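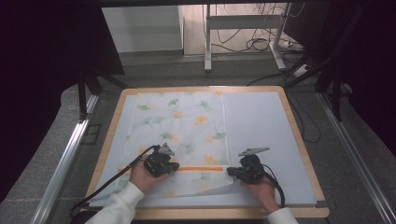
Penry Bügelfilz 696
Bügelunterlage aus Wollfilz für Patchwork, Kleidung und Heimtextilien

Artikelnummer: 696
Hersteller: Penry
Lieferbar in drei Größen

Der Penry Bügelfilz ist eine feste Unterlage aus 100 % Schurwolle. Er wird auf einen Tisch, eine Arbeitsplatte oder ein Brett gelegt und ersetzt beim Nähen das Bügelbrett. Die Wolle nimmt die Wärme des Bügeleisens auf und gibt sie von unten an den Stoff zurück. Nähte werden dadurch in einem Durchgang flach, auch bei mehreren Lagen Baumwolle.

Im Vergleich zu einem bezogenen Bügelbrett gibt der Filz weniger nach. Kleine Teile wie Patchworkblöcke, Kragen, Manschetten oder Schrägband verziehen sich beim Pressen kaum, weil die Oberfläche leicht rau ist und der Stoff nicht rutscht. Für glatte, dünne Gewebe wie Voile oder Batist ist das besonders angenehm.

Ausführungen

Klein: 35 x 35 cm, für den Platz direkt neben der Nähmaschine
Mittel: 45 x 60 cm, für Blöcke, Ärmel und Kinderkleidung
Groß: 60 x 90 cm, für Meterware, Vorhänge und Tischwäsche

Die Stärke beträgt bei allen Größen 12 mm. Die Kanten sind geschnitten und nicht eingefasst. Eine Einfassung ist bei dieser Dichte nicht nötig, der Filz franst nicht aus. Maßabweichungen bis 5 mm sind bei Wollfilz normal und kein Grund für eine Reklamation.

Farbe

Naturgrau meliert. Da die Wolle nicht gefärbt wird, fällt jede Lieferung etwas anders aus. Wer zwei Unterlagen nebeneinander verwenden möchte, bestellt sie am besten zusammen und schreibt das in das Bemerkungsfeld. Wir legen dann zwei Stücke aus derselben Rolle ein.

Anwendung

Vor dem ersten Gebrauch den Filz einen Tag offen liegen lassen. Er wird gerollt verschickt und braucht diese Zeit, um plan zu werden. Wenn die Ecken danach noch hochstehen, die Unterlage umdrehen und mit dem Dampfbügeleisen ohne Druck überfahren.

Trocken bügeln: Bis Stufe 3 (Baumwolle, Leinen) ohne Einschränkung. Das Eisen aufsetzen, kurz stehen lassen, abheben und versetzen. Schieben ist möglich, beim Patchwork aber nicht zu empfehlen.

Mit Dampf bügeln: Ebenfalls möglich. Der Filz nimmt Feuchtigkeit auf und wird auf der Unterseite feucht. Auf geölten oder gewachsten Holztischen deshalb immer eine hitzefeste und feuchtigkeitsdichte Zwischenlage verwenden. Nach der Arbeit den Filz hochkant stellen oder über eine Stuhllehne hängen, bis er vollständig trocken ist.

Bedruckte Stoffe: Pigmentdrucke von links bügeln. Bei selbst gefärbten oder von Hand bedruckten Stoffen ein Stück ungebleichten Nessel unterlegen. Farbe, die einmal im Filz sitzt, lässt sich nicht mehr entfernen und kann auf helle Stoffe abgeben.

Vlies und Klebeeinlagen: Immer mit Backpapier oder einem Bügeltuch arbeiten. Klebereste nach dem Erkalten mit einem stumpfen Messer abheben.

Spannen und Dämpfen

Ab der mittleren Größe lässt sich der Filz auch als Spannunterlage nutzen. Stecknadeln mit Glaskopf halten in 12 mm Stärke gut, wenn sie schräg eingestochen werden. Für Strickstücke, die länger als einen Tag trocknen müssen, raten wir davon ab. Dafür gibt es von Mellum eigene Spannmatten, die kein Wasser ziehen.

Geruch

Schurwolle riecht, wenn sie warm und feucht wird. In den ersten Wochen ist das deutlich zu merken und lässt danach nach. Wer empfindlich ist, dämpft die Unterlage vor dem ersten Gebrauch auf dem Balkon oder bei offenem Fenster einmal kräftig durch. Duftsprays und Wäschestärke bitte nicht direkt auf den Filz sprühen, beides hinterlässt Ränder.

Pflege

Nicht in der Waschmaschine waschen. Fäden und Flusen mit einer Kleiderbürste oder dem Staubsauger entfernen. Flecken mit lauwarmem Wasser und etwas Wollwaschmittel abtupfen, nicht reiben. Leichte gelbliche Verfärbungen in der Mitte kommen mit der Zeit durch die Hitze und haben auf die Funktion keinen Einfluss. Beide Seiten können benutzt werden.

Bei längerer Lagerung den Filz trocken rollen und in einen Baumwollbeutel geben. Ein Stück Zedernholz dazulegen hilft gegen Motten. In Plastikfolie sollte er nicht aufbewahrt werden.

Passendes Zubehör

Drener Bügelklotz aus Buche. Wird nach dem Bügeln auf die heiße Naht gesetzt und nimmt Dampf und Wärme auf. Unbehandelt, mit seitlicher Griffmulde.

Penry Bezug für Bügelfilz. Baumwollköper, naturfarben, mit Gummizug an vier Ecken. Schützt vor Farbe und Kleber und kann bei 60 Grad gewaschen werden. Passend für Mittel und Groß.

Flurnimlow Trägerplatte. Pappelsperrholz, unbehandelt, mit abgerundeten Ecken. Für alle, die keinen festen Nähplatz haben und die Unterlage nach der Arbeit wegstellen möchten. Nicht mit dem Filz verklebt, damit er trocknen kann.

Häufig gefragt

Kann ich den Filz selbst zuschneiden?
Ja. Am besten geht es mit einem scharfen Cuttermesser und einem Stahllineal in mehreren Zügen. Ein Rollschneider schafft die Stärke nicht. Zugeschnittene Ware nehmen wir nicht zurück.

Hält der Filz eine Dampfstation aus?
Ja, wenn zwischendurch Pausen gemacht werden. Bei Dauerdampf ist der Filz irgendwann gesättigt und der Stoff wird nicht mehr trocken.

Kann ich darauf auch mit dem Rollschneider arbeiten?
Nein. Dafür bitte eine Schneidematte verwenden, und diese nicht in der Nähe des Bügeleisens liegen lassen. Schneidematten verformen sich bei Wärme und werden nicht wieder flach.

Meine Unterlage ist in der Mitte dünner geworden. Was kann ich tun?
Umdrehen, gut dämpfen und über Nacht liegen lassen. Ein Teil der Stärke kommt zurück. Wer immer an derselben Stelle bügelt, sollte die Unterlage gelegentlich um eine halbe Drehung versetzen.

Aus unserer Werkstatt

Yesenia Sandoval gibt bei uns die Kurse für Vorhänge und Tischwäsche und arbeitet mit der großen Ausführung. Ihr Hinweis zu dünnen Stoffen: Den Saum zuerst trocken umbügeln, mit einem Streifen Karton als Maß, und erst danach mit wenig Dampf fixieren. Bei feuchtem Stoff wandert die Kante und der Saum wird wellig.

Ifor Ruddock näht vor allem Hemden und benutzt die kleine Größe. Er legt sie rechts neben die Maschine, auf gleiche Höhe mit dem Anschiebetisch, und bügelt jede Naht aus, bevor die nächste gesteckt wird. Für Ärmelnähte schiebt er eine fest gerollte Zeitung unter den Stoff.

Lieferung

Die Größen Klein und Mittel sind am Lager und gehen als Paket raus. Die große Ausführung schneiden wir auf Bestellung, das dauert einige Werktage. Die nächste Rolle in Naturgrau kommt im Oktober, Vorbestellungen werden nach Eingang bearbeitet. Die Trägerplatte wird wegen der Abmessungen getrennt verschickt.

Unbenutzte Ware kann innerhalb der gesetzlichen Frist zurückgegeben werden. Bitte den Filz wieder rollen und nicht knicken, Knickstellen lassen sich nicht mehr ausbügeln.

Technische Daten

Material: 100 % Schurwolle
Stärke: 12 mm
Farbe: naturgrau meliert
Kanten: geschnitten
Geeignet für Dampf: ja
Maschinenwäsche: nein
Verpackung: Papierhülse

Stand der Angaben: 1. Sep. 2024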